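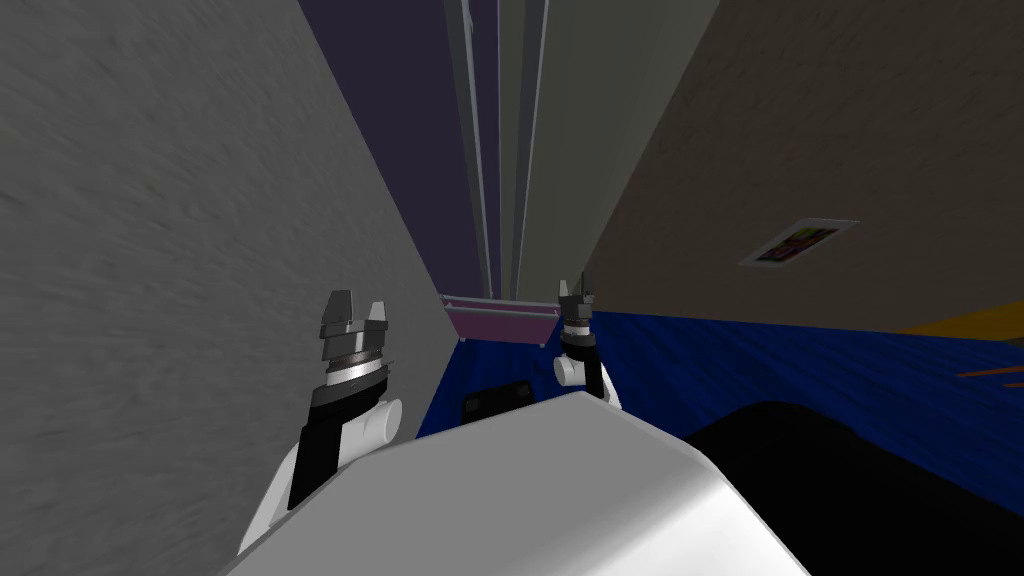 **Carpet tile over screed: what RH reading are you accepting?**

**damp_patrol** · Monday, January 13, 2020

Ground floor corridor, 65 mm sand and cement screed on insulation, laid in August. Hygrometer box readings are 81, 80 and 84 per cent after 72 hours. The client wants carpet tile down this month with a tackifier. The Omard data sheet says 75 maximum. Their rep told me on the phone that 80 is fine with a tackifier as it "breathes". He won't put it in writing.

Is anyone laying at 80 and sleeping at night?

---

**k_lindqvist**

No. If the sheet says 75 then 75 is the figure. What a rep says on the phone is worth nothing when the tiles start lifting at the joints.

Was the box sealed down with butyl tape, and was the heating on? 84 next to 80 suggests either a thick spot or a bad seal.

---

**Tarmo9**

I disagree slightly. Tackifier is a release system and tile with an open backing will pass some vapour. With bitumen backing it won't. Which backing is it? I've laid open-backed tile at 79 on two jobs and both are still flat.

---

**damp_patrol**

Bitumen backed. Butyl tape, heating off for four days before the test. The 84 is by the external door, where the screed runs to 75 mm to meet the threshold.

---

**Tarmo9**

Then I withdraw that. Bitumen backed at 84 is asking for trouble.

---

**Juwita Lubis**

Two options as I see it.

1. Wait. The usual rule is a day per millimetre for the first 50 mm, then two days per millimetre after that. At 75 mm you are at 100 days on paper, but that assumes decent drying conditions and an unheated corridor in winter isn't that.
2. Surface membrane. Two-part epoxy, primed, then 3 mm of smoothing compound. We used the Zarkuten one on a school job and it went down without fuss. Materials for our area came to £3,934, so get the client to agree it before you order.

Check the screed strength first. A membrane on a weak screed will pull the top off.

---

**k_lindqvist**

Agree with option 2, but read the upper limit on the membrane as well. They vary a lot. Also run it up behind the skirting or you get a damp line along the wall.

---

**old_trowel**

You lot are too quick with epoxy. Two dehumidifiers, doors shut, retest in three weeks. I've seen corridors drop 9 points doing that. Costs a bit of hire and some electric.

---

**Juwita Lubis**

Depends on the programme. And force drying can give you a dry top with wet underneath, so the box reads low and then climbs again once you cover it. Switch off and leave it four days before you retest.

---

**old_trowel**

Fair point on switching off. I still wouldn't seal a screed that only needs time.

---

**damp_patrol**

Thanks all. Client has agreed to three weeks with dehumidifiers, retest at the same points plus one more by the door. If that one is still over 75 I'll price the membrane for the door end only.

---

**k_lindqvist**

If you do part of it, mind the level change where the membrane stops. Feather the smoothing compound well back or you'll see it through the tile.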